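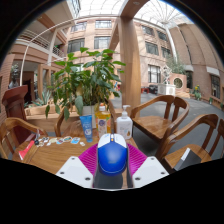

Visitors handling the gripper at the Hanport open day

May members of the public operate the hand-held gripper during the August demonstration, or is it reserved for staff?

Lino Pellegrini
Visitors may use it under supervision. Small items such as a computer mouse are permitted — glass is not. Please register at the Hokero desk before 2 p.m. Places are limited to 43.

Haoran Qin
I believe children need a signed form. Kindly confirm with the desk.

Postus
Went last year, long queue.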